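Alumni Gift Will Fund Reading Room at Brarnbridge High School

BRARNBRIDGE — Former students of Brarnbridge High School have donated $2,000 to furnish a reading room for the school's English department, the Clirnlow School District announced in February. The gift was raised by members of the graduating classes that took part in the school's evening writing workshop, which met in the library annex for 6 years before it was folded into the regular course schedule.

The room will open to students before classes and during both lunch periods. It will hold 370 books at first, most of them novels and short story collections chosen by English teachers from a list of student requests. Shelving and chairs have been ordered through Lokulari, the district's approved supplier, and delivery is expected before spring break.

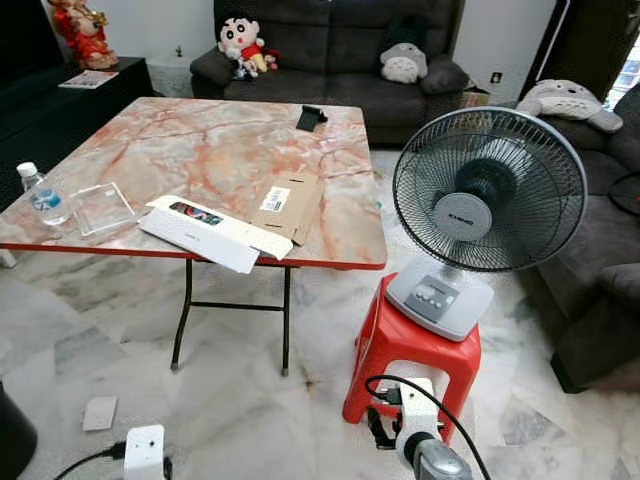 District officials said the former students had asked that no plaque or name be placed on the room. In a letter read at the school board's regular meeting, the group wrote that the workshop "gave us a place to be bad at something until we got better at it," and asked that part of the money be set aside for printing student work.

The board accepted the gift without opposition. Brarnbridge High currently enrolls 839 students. Any of them may submit poems, essays or stories to the new publication, to be titled Obi, after the workshop's original newsletter. Copies will be available at the school's front office and at the Clirnlow Public Library.

Students who wish to submit work should speak with their English teacher. Book donations are not being accepted at this time.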